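Open Day at the Trallamby Test Kitchen: Plenty of Samples, Fewer Answers

The invitation promised "a full day inside the future of home cooking." I have been to enough food company open days to know that the future usually comes in a paper cup with a wooden spoon. Trallamby, which makes jarred sauces, spice pastes and a line of freezer meals, opened its test kitchen to the public on Saturday, and I went because it was a forty-minute drive and because my sister swears by the tomato and fennel jar. I think the tomato and fennel jar tastes like licorice.

Doors were supposed to open at ten. They opened at twenty past. The parking lot was full by then and people were leaving their cars on the grass by the loading bay, which the staff first waved them into and then waved them out of.

The first stop was the pepper paste line. A guide in a hairnet told us the peppers are roasted over open flame, and then showed us a gas oven. I asked where the flame was. She said it was "flame-style." The paste itself was good, I will give them that, smoky and not too sweet, and I would put it on eggs. At the tasting counter they had spread it on crackers so salty that you could hardly judge anything.

Next came a talk on shelf life, upstairs in a meeting room. The speaker claimed that 239 households had tried the new lentil stew and that nearly all of them would buy it again. How were they picked? From the company's own mailing list. So people who already like Trallamby enough to get its emails like Trallamby. I wrote that down and underlined it.

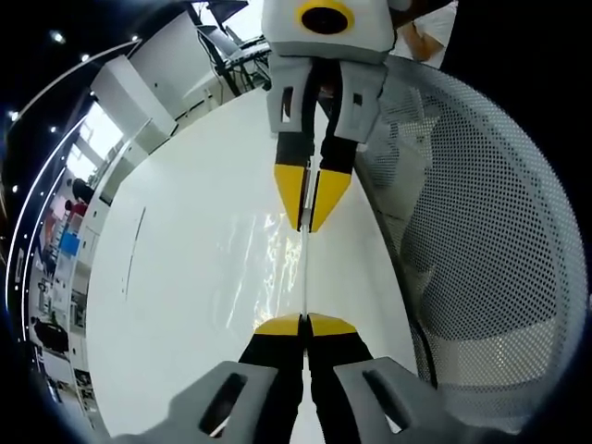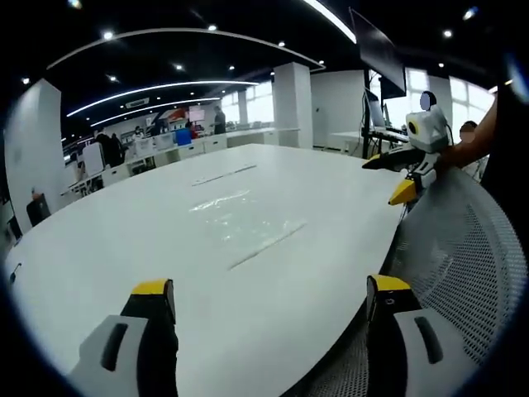

Words and pictures by Valbona Kneževič
Posted Saturday, February 14, 2026 | Filed under: Visits, Pantry

After the talk we were taken back down for the cooking demonstration, the part most people had come for. Thiện Tiêu, who develops recipes for the company, made a braised chicken with the Lương paste, their lemongrass one. He was the best thing in the building. He cooked the paste in oil until it went dark and sticky before anything else went near the pan, and he told us flatly that the directions on the jar skip this step to keep the cooking time under twenty minutes. A woman from marketing laughed a little too loudly at that.

He also used a good deal more than the jar says. I have made the chicken once at home since the visit, with three heaped tablespoons for six thighs, a splash of fish sauce and the juice of a lime at the end, and it was a proper dinner. With the two level teaspoons printed on the label I suspect you would get pale chicken and a vague smell of lemongrass.

The Flemix was less convincing. This is a countertop blender that Trallamby now sells alongside the jars, at $319, and you are meant to use it for soups. It heats and it blends. So does a saucepan with a stick blender in it, which I already own. The carrot soup they made was smooth and hot and tasted mostly of stock cube. When I asked how you clean under the blade, I was handed a leaflet. The leaflet says to run it with soapy water. I would want to see one after six months of lentils.

Lunch was the freezer range, reheated. The mushroom rice was decent. The fish pie had a good crust and almost no fish. Sturnov, the dairy that supplies the cream, had its own table with little tubs of sour cream and a very patient man answering questions about fat content, and I learned more from him in five minutes than from the whole shelf life talk. Their sour cream is thick enough to stand a spoon in. I bought two.

The shop at the exit charges full price, by the way. No open day discount, just a tote bag if you spend over fifty dollars.

Would I go again? They are planning another one in October, with a pickling class, and I might if Tiêu is teaching it. I would eat breakfast first and skip the upstairs part. Entry was free, booking is through their site, and you should get there early if you want to park on something solid.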